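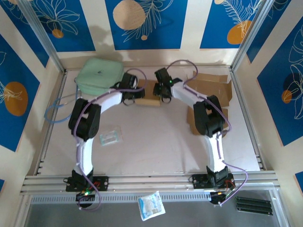
Inicio | Cacharros | Opinión | Archivo | Contacto

18 de diciembre de 2022, por Eglė Grīnberga

El kit Cala se anuncia como «dos brazos listos para trabajar en una tarde», y a mí esa frase me pone en guardia desde la primera línea. Lo vende Hotov por 2.000 euros, con los dos brazos, las placas de control y acceso a un curso en vídeo. El montaje es de los que se entienden de un vistazo: ambos brazos van atornillados a un mismo perfil de aluminio, cada uno con su placa negra, y las pinzas se encuentran en medio de la mesa. Hasta ahí, bien. Lo que me gusta menos son los cables morados, que suben sueltos por cada brazo, y uno de ellos acaba colgando por delante del raíl. Por ese precio yo esperaba al menos unas guías. Las placas quedan al pie de cada brazo, con el cableado rojo a la vista, y el manual (81 páginas, traducido con prisas) no dice nada de taparlas.

Tardé dos tardes, no una. La segunda se me fue entera en la calibración, que el programa da por buena aunque las dos pinzas no estén de acuerdo en dónde cae el centro de la mesa. Escribí al servicio técnico y me contestó Martti Kallio, muy amable, para pedirme que repitiera el proceso «con calma». Lo repetí con calma. Mejoró algo el brazo derecho. 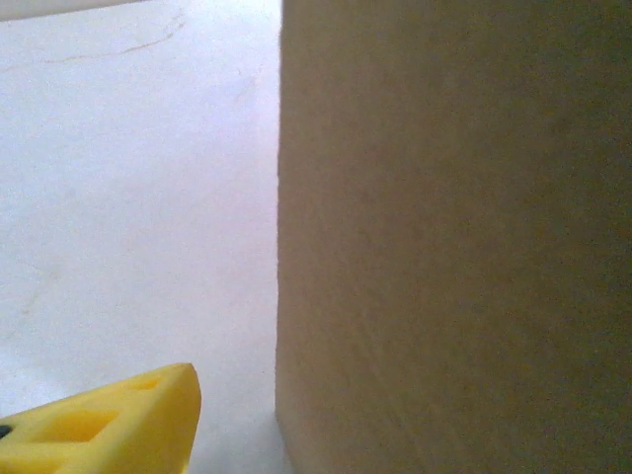 Las cámaras de muñeca se pagan aparte, y es la parte del catálogo que más me cuesta defender. Según el folleto, con ellas el sistema «comprende la pieza». Yo lo que veo es una superficie parda y mate que se come toda la mitad derecha, un blanco casi quemado al lado y la punta amarilla del dedo en la esquina de abajo. El borde entre lo pardo y lo blanco sale nítido, eso lo reconozco, y para alinearse con un canto recto puede bastar. Pero el grano se nota en todas partes, y con tan poco contexto me gustaría saber qué es lo que comprende nadie. Indrek Petrauskas, que tiene el mismo kit, me dice que exagero y que la cámara de cerca solo está para el último tramo. Puede ser. El folleto no lo cuenta así.

Luego está la demostración estrella, la de manejar cajas de cartón a dos manos. En el vídeo de Hotov la caja es pequeña, rígida, con las solapas marcadas de fábrica, y se pliega que da gusto. En casa las cajas son las que llegan con los pedidos — blandas, torcidas, cada solapa a su aire. 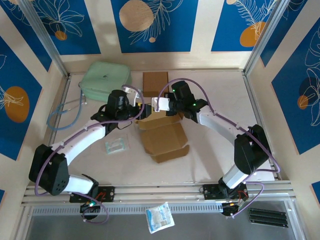 Con esas el programa pide volver a enseñarle la tarea, y para cada variante recomienda 23 repeticiones guiadas. Nadie que tenga prisa por cerrar cajas va a hacer eso. Quien quiera aprender cómo se enseña una tarea a un robot, a lo mejor sí, y a esa persona el kit le puede compensar, siempre que no se crea lo de la tarde.

Me queda por probar el plan de asistencia, que cuesta un extra al año y promete respuesta en un día laborable. En febrero sale la versión nueva del programa y volveré a calibrar desde cero. Mientras tanto, no la recomiendo como compra de Reyes.

Entradas recientes
- Nisbet y sus motores «silenciosos»: los he oído desde el pasillo
- Lo que Zisesden llama garantía
- Carta de Kirsty Pearce sobre mi reseña del torno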